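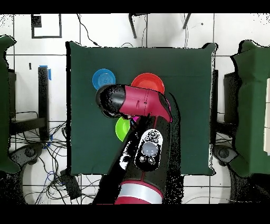

Plate test on the floor, green cloth, arm over the blue one.

Gallardo arm and gripper kit, two months in

Short version: good arm, bad gripper firmware, and a stop behavior that scared me enough to write this up. Typing between jobs so forgive the mess.

We bought the kit in January from Plonditz. Plan was simple. Pick up a plastic plate, put it down somewhere else, do it again until lunch. Blue, red, green, picnic stuff. Cheap on purpose.

Setup first. Fine. Carmela Soler had the arm talking to the laptop in an afternoon and she'd never touched one before. Manual is decent, although the page on payload is wrong in the printed copy and right in the download. Use the download. The big round button on the wrist panel is easy to hit with a thumb, the little ones around it are not, esp. with gloves. Cables are your problem. Budget an evening for cables.

Motion is smooth. Quieter than the Budby we had before, and holding a pose it doesn't sag. No complaints there at all.

Now the fault.

Week three, arm goes down for the blue plate, closes, lifts, and halfway up the gripper just lets go. Plate on the floor. Ok, happens. Ran it again and it was fine for the rest of the day. Next morning, same thing twice before coffee. Log says "grip confirmed" both times, with nothing in the fingers. So the arm carries on to the drop spot and sets down a plate that isn't there, very carefully.

That would be annoying and no more. What got me was the recovery. When it finally notices, the firmware (ours was 175, check yours) opens the fingers wide and re-closes at full force, without slowing down and without a beep. I was reaching in to get the plate. Caught the side of my glove. No injury, glove is toast. Mitiku Negussie hit the stop and the arm froze right away but the gripper finished its close first. Read that again. Stop button stops the arm, the fingers finish what they were doing.

I wrote to Plonditz the same afternoon. Costel Oprea on the support desk answered in 3 days, polite, asked for logs, then said the gripper runs off its own controller and the stop signal goes to it "at the end of the current move". He agreed it shoud be in the manual. It isn't, in either copy. Patch promised, no month given.

What we do now:

Power to the gripper goes through its own switch, wired by Lucía Cantero, who does our electrics. Kill that and the fingers go limp.

Hands stay off the cloth until both are off. No exceptions, incl. me.

Force turned down to the second lowest setting. Still lifts a plate. Drops a few more, don't care.

The drops themselves we mostly fixed by cleaning the finger pads and re-running the zero routine every morning. Mostly. Still get one now and then and I don't know why. Flora Strachan thinks it's a connector in the wrist, she may be right, haven't had it apart becuase of the warranty.

Would I buy it again? The arm yes. The gripper no, I'd put a Brurura on it and pay the extra. If you have kids or visitors anywhere near your setup, wait for the patch.

3 out of 5. Was a 4 until the glove.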